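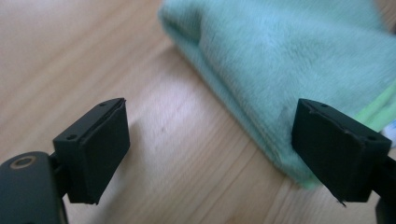
Musyoka Chege wrote in before the talk to ask why anyone would pay for shift-swapping software when a group chat is free. Fair question. I'm going to spend most of my slot on it, so Musyoka, get comfortable.

Search this site Search Go Advanced

Notes for my talk: Swapping Shifts Without Losing Your Mind
22nd October
By Braulio Ocampo

Open with the group chat. Ask who has one at work. Wait for the groan.

At Rowlands, where I ran scheduling for two years, our chat had 109 people in it. 76 of them had muted it. So when someone posted "can anyone take my 6 a.m.," they were asking the other 33, half of whom were also trying to get out of the 6 a.m.

Slide 2. What a swap really involves: someone wants out, someone wants in, the second person is allowed to do the job, and payroll hears about it before payday. The chat handles the first one beautifully.

(Pause. Drink water. Don't tell the forklift story, it runs long.)

Slide 3. What we tried. Wukis first, in July. Nice app, pleasant colors, let a cashier pick up a shift in the bakery with no bakery training. She made it through. The rolls were discussed for a while.

Then Trorkier, which checks certifications before it shows you the shift. Good idea. It also wanted a manager to approve every swap within 60 minutes or the swap died. Our managers were on the floor, helping customers, as managers are told to do. A lot of swaps died.

Slide 4. Stemex. We set our own rules: same job, same site, no overtime, and it goes through with no approval. Anything odd goes to a person. I would love to say the managers cheered. They asked what they were supposed to do with their phones now.

Slide 5. Things I'd ask any vendor — does it work on an old phone, does it text people who won't install anything, and who fixes the timesheet when it's wrong. If the answer to the last one is "your team," ask how big they think your team is.

If there's time, take the union question. If there isn't, someone will find me at the coffee.

Comments

shiftlead_dee: You skipped the forklift story again.

Musyoka Chege: Still on the group chat. Muted it though.

R.T.: Does Stemex handle split shifts? Our current one books people into both halves at once.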